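September 2, 2026
Notebook 17, adhesive shelf life, continued from the May batch

Opened the second carton of the Hrubý two-part epoxy. Lot 953, stored in the Kurnolberg cabinet since May. Resin slightly cloudy at the neck of the bottle, clear after warming. Hardener normal. Mixed by weight, 300 g total, in two cups.
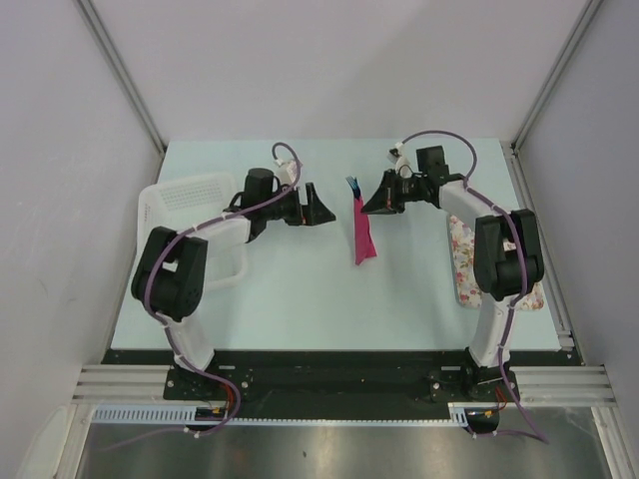
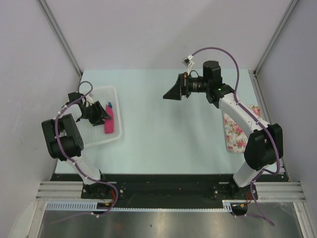 Bench with the light mint-blue top, both views. Basket in both.

Lap joints on aluminum strip, abraded and wiped with solvent. 28 specimens, bond line set with glass beads. Cup A used right away. Cup B held back until it started to string, then spread on the last strips. Expect these to be low. Marked B on the back in pencil.

Pot life shorter than the data sheet value. Room was warm and the cup was deep, so I don't trust the comparison. Repeat in a shallow tray.

Sorin Kneževič asks whether the cloudiness is crystallization or moisture. Warming cleared it, which points to crystallization. Kept a sample in a capped vial, labeled, top drawer. Check again when cold.

Cure at room temperature, clamps stay on overnight. No post-cure on this set. Old Bandidham strips go in the same pull test as the control.

Scale drifted up to 0.2 g during the second pour. Re-zeroed, noted on the sheet. Needs calibration before the next mix.

To do:
Order mixing cups, small size
Tavion Mahmoud to book the tensile tester at Pruvulcombe
Find the missing bead jar lid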